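Chapter 7
Household Waste: Sources, Sorting and Measurement

7.1 Introduction

Household waste is the material that a dwelling discards in the course of ordinary living. It excludes sewage, construction debris and vehicles, and in most towns it also excludes yard trimmings, which are collected and recorded on a separate account. What remains is a mixture of food scraps, paper, glass, metal, textiles and plastic, with a water content that changes from one season to the next.

The mixture is hard to study for two reasons. First, it is never the same twice. A bag set out in May differs from a bag set out by the same household in winter, both in weight and in make-up. Second, the material changes after it is discarded. Paper takes up water from food, food loses water to paper, and light films become coated with both. A sorter who weighs a bread bag taken from a mixed load is weighing the bag and whatever has stuck to it.

This chapter sets out the terms used in the rest of Part Two, describes the main fractions of household waste, and introduces the sampling method that is applied in Chapters 8 and 9. The worked figures come from the town of Deltness, where a sorting study covered 600 dwellings. The total mass sorted was 3,862 kilograms.

7.2 Terms

Generation is the mass of material discarded by a household over a stated period. Set-out is the mass placed at the curb for collection over the same period. The two are seldom equal. Material that is composted at home, burned, returned for deposit or carried to a drop-off site is generated but does not appear in the set-out.

A fraction is a class of material defined for the purpose of sorting. Fractions must not overlap, and together they must cover the whole load. A fraction called "other" is always needed. If it grows to a large share of the load, the list of fractions should be revised before the study continues.

Capture rate is the mass of a fraction placed in the correct container divided by the total mass of that fraction in the set-out. Contamination rate is the mass of wrong material in a container divided by the total mass in that container. Students often confuse the two. A container may show low contamination and still have a poor capture rate, as when a household recycles a few clean bottles and throws the rest away.

7.3 Packaging

Packaging is divided into rigid and flexible types. Rigid packaging keeps its shape when empty: jars, cans, tubs, bottles. Flexible packaging does not, and includes bags, pouches, wraps and sachets.
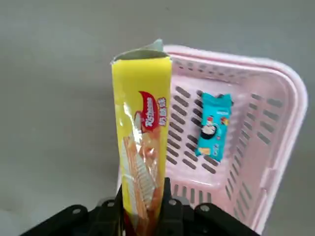 Flexible packs are light for the volume of goods they hold, and this makes them cheap to ship. It also makes them costly to recover. A worker or machine must handle a great many pieces to collect one kilogram. Many packs are built from layers of unlike materials bonded together, each layer chosen for a single task such as blocking light, blocking oxygen, carrying print or forming a seal. Once bonded, the layers cannot be separated by washing or by shredding. A load of such film therefore has a lower market value than an equal load made from one polymer, and in many districts it has no buyer at all.

In the Deltness study, flexible packaging ranked low by mass and high by number of pieces. The ranking of a fraction depends on the unit chosen, and a report must state the unit with every figure. Volume is a third possible unit. It is seldom used in sorting studies, as the volume of a loose load changes each time the load is moved - a bag that is full at the curb may be half full at the sorting site.

7.4 Containers in the Home

The path of an item is largely settled indoors, at the point where it leaves the hand. Studies of set-out cannot observe this step directly. They infer it from what arrives at the curb.

Indoor containers fall into two groups. Lined containers use a bag that is removed and discarded with its contents. Open containers, such as baskets, crates and pails, are emptied and returned to use. The type matters for sampling. A bag reaches the sorter closed, with its contents still associated with one dwelling. The contents of an open container are tipped into a larger bin and mixed with earlier material, so that the link to a given day is lost.

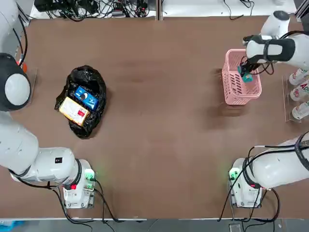
Figure 7.2 Black plastic trash bag (left) and pink plastic basket (right) at a tabletop.

Bag color has some effect on the work of the sorter. Dark bags must be opened before any judgment can be made about their contents. Clear bags allow a first check at the curb, and the district of Hulme requires them for dry recyclables on that ground.

7.5 Drawing a Sample

The sampling unit in this book is the dwelling, not the bag. Dwellings are grouped by type before selection, and a fixed share is drawn from each group. Deltness used 3 groups: detached houses, row houses and apartments. The neighboring district of Dranulwood, with few apartments, used 2.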